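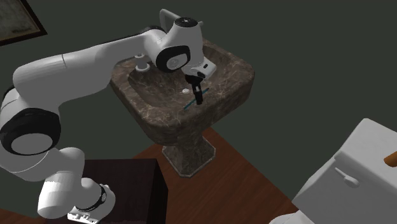 Brown bathrooms and other things I've changed my mind about

I've been in the new flat since February and I have Opinions now. When I first looked round I told Rizal the bathroom would be the first thing to go (I grew up with an avocado suite, I've done my time). Fifteen weeks on I'm oddly fond of brown. It's warm! It hides toothpaste less well than you'd hope, but it's warm.

Then I got a quote for a full refit from a firm called Jundon. £3,861, and that was before tiles. I made a cup of tea and decided I loved everything exactly as it was.

So it's been small stuff instead. New towels, a proper hook for the dressing gown, and a fern from my friend Chia-jung that is doing better than anything I've ever bought myself. I spent £29 on a lamp for the hall as well and it's changed my evenings completely.
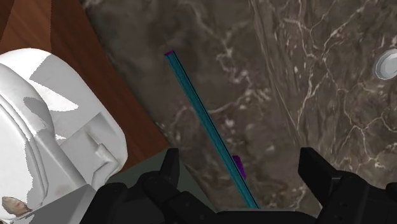 Marble, and what I do with it

My gran swore by warm water, a drop of washing-up liquid and a soft cloth, and I've not found anything better. No vinegar, no lemon, no matter what the internet says. I did that to a windowsill once and the dull patch stayed there until I moved out.

Next month I'm tackling the bedroom cupboards. Paint suggestions welcome, anything but magnolia.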